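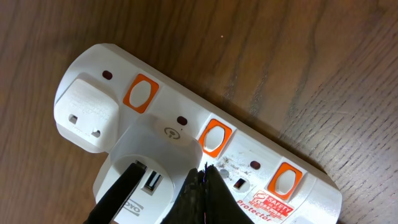

A Sandville automation firm says its two-armed robot still needs a person nearby for most household and shop-floor chores, after a spring of trials on small everyday jobs.

Atata has been testing the machine, named Edik, on 41 tasks taken from homes, stockrooms and repair counters. They include folding cardboard, picking up power strips and moving them across a table, sorting cables and putting tools back in drawers.

Edik completed 7 of the tasks without help on every attempt, the company said in a summary published in April 2022. Another 30 were finished on some attempts, with a member of staff stepping in on the rest.

"Lifting a box is fine," said Flurina Steiner, who leads the trials. "Anything with a lead on it is harder. The lead moves when you move the object, and then the job has changed." 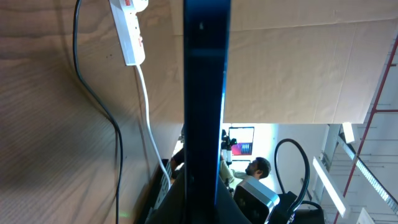
Electrical fittings have taken up much of the team's time. A multi-socket strip is light and stiff enough to grip, but it has switches that can be knocked and a cable that drags or catches. Steiner said the robot handled the body of a strip well and was much less reliable at pushing in a plug.

Fankhauser, a hardware wholesaler with 3 warehouses, has followed the work with a view to using robots on its returns benches. Its operations manager, Vinzenz Aebischer, said he was interested but would not be placing an order this year.

"A new starter can check and repack a returned item after a morning's training - the robot can do parts of that, slowly," he said. "Speed matters to us as much as getting it right."

Atata plans a second round of trials in May, with plugs and cable ties added to the list. The firm has not given a price for the machine.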